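Zullberg Rounded Tabletop Board, light gray-beige

Home > Classroom and Studio > Boards and Screens > Tabletop Boards

Item: Zullberg Rounded Board, upright, single panel
Color: light gray-beige with dark gray edge strip
Use: tabletop, indoor
Availability: in stock, ships from the Gorkau warehouse

Overview

The Zullberg is a plain upright board for use on a table. It has a curved top, no printed pattern, and a dark gray strip that follows the edge down the side. People buy it as a small backdrop, as a divider between two seats at a shared table, or as a surface for stickers, labels and notes that they don't want on the wall.

The face is smooth and takes paper and vinyl stickers. It is not magnetic and it is not a whiteboard. Dry-erase markers will leave a stain, and we don't accept returns on boards that have been written on. If you need a writing surface, see the Amemden range instead.

What's in the box

One board
One pair of table feet
One sheet of wipe-clean care instructions

Curtains, clips, stickers and letters are sold separately.

Using stickers on the board

Wipe the face with a dry cloth before you start and let the board come up to room temperature if it has been delivered on a cold day. Press each sticker from the center out. Flat vinyl stickers with a white border, the kind sold for laptops and guitar cases, hold best. Very small paper stickers hold too but tend to tear when you take them off.

Black silhouettes show up well on the gray-beige, and so do darker shapes with a white outline. Pale gray stickers are harder to make out from across a room. Leave some space between them. A board with six or seven small stickers still works as a background, and a full one is hard to look at for long.
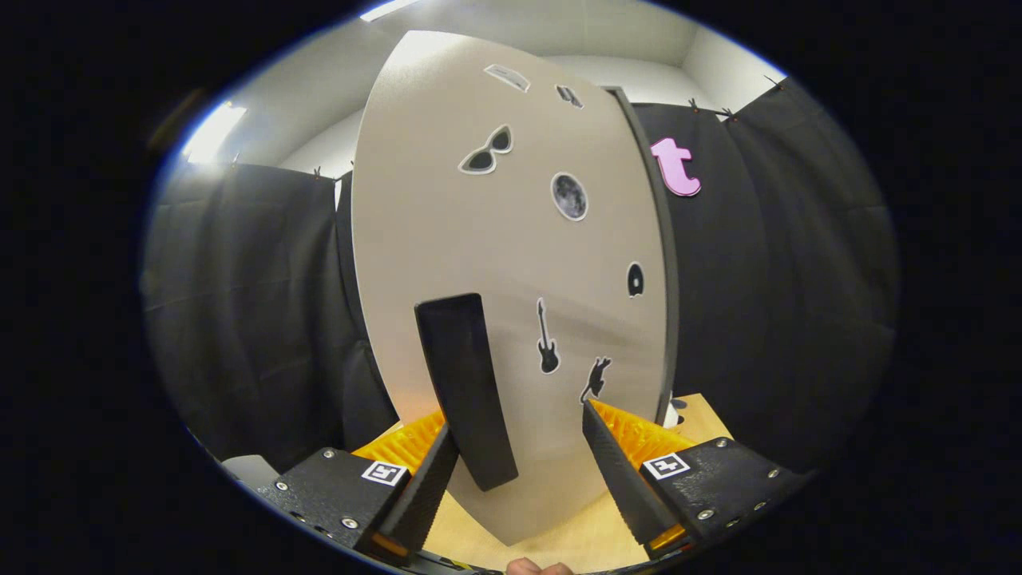
Most buyers put a dark curtain behind the board. Black is the usual choice and it makes the curved top easy to see. Two narrow curtains are simpler to hang than one wide one, with the gap between them hidden behind the panel. Our Sundaram curtain clips are small and dark and go on along the top hem. Use at least two per curtain. With one clip in the middle the corners drop.

Light puffy letters can be pinned to the curtain fabric. Don't pin anything into the board itself. The pin goes through the face layer and the mark stays.

If the room has bright ceiling lights, set the board a little forward of the fixture so the light falls on the face. Straight underneath, the top curve catches most of it and the lower half looks dull.

Removing stickers

Lift one corner with a fingernail and pull slowly, flat against the board. For leftover glue, use a soft cloth with warm water and a drop of dish soap. Do not use acetone, nail polish remover or a metal scraper. The edge strip can be cleaned the same way, but don't let water sit along the join.

Our warehouse test was done by Wilfredo Padilla, who put stickers on and took them off the same patch 34 times before the finish started to look worn.

Shipping and returns

Boards ship flat on Tuesday. Orders for more than 3 boards go by freight and need someone at the address to sign. Unused boards can be returned in the original carton. Please keep the corner guards — we can't take a board back without them.

Customer reviews

Judite Falcão
Bought two for the craft table at our library. They stand up fine and the kids have covered them already. I would like a smaller size for the reading corner.

Duarte Rebelo
Good board, color is a bit warmer than I expected from the website. The edge strip had a scuff near the bottom when it arrived. They sent me a new one and let me keep the first, so no complaints.

Mayuree Sriwong
I use it behind my desk for video lessons with black curtains on both sides. The curved top looks nice. Took me a while to get the feet on straight. Do it on the floor, then lift it onto the table.

Questions from buyers

Can I join two boards together?
No. The edge strip doesn't have a connector. You can stand them side by side, but there will be a gap at the top where they curve.

Can it be used outdoors?
No. The face layer swells if it gets wet and the board is too light for wind.

Do you sell the feet separately?
Yes, in pairs. Write to Nuno Leitão in parts and give the color of your board.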